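Open day at Trerkby, Aug 2, 2021. Posting as I go, so sorry in advance for the typos (and the number of posts, there will be a lot).

**1/** Got the train up with Fiifi Amegashie, who has been on at me about this place since February. 23 of us on the morning tour, name stickers, the lot!

**2/** First stop was the Jendar arm, shifting crates from one belt to another. Very loud, very orange, went on a bit. Fiifi loved it.

**3/** Next up, the grasping demo, and this was my favourite by miles. It's all snacks on a strawberry tablecloth! Gold packet, yellow biscuits in clear wrap, a box with more wrappers in it. Two fingers with dark blue textured pads, and you work them by hand. 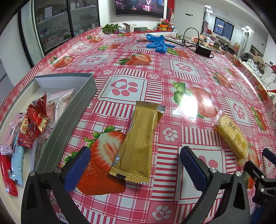

**4/** Nghĩa Phùng runs this bit and let us all have a go. I squeezed far too hard (biscuit crumbs, sorry Nghĩa). They want 700 pick-ups by the end of the month and were on 193 when we got there.

**5/** Asked why snacks. Shiny wrappers are a pain to see and crinkly ones are a pain to hold, so if you can manage those, a tin of beans is easy. Fair enough!

**6/** Lunch was a cheese roll and a very long chat about the Trarka software, most of which went over my head.

**7/** Back on the 11 bus now. Fiifi wants to do the Giáp one next, anyone been?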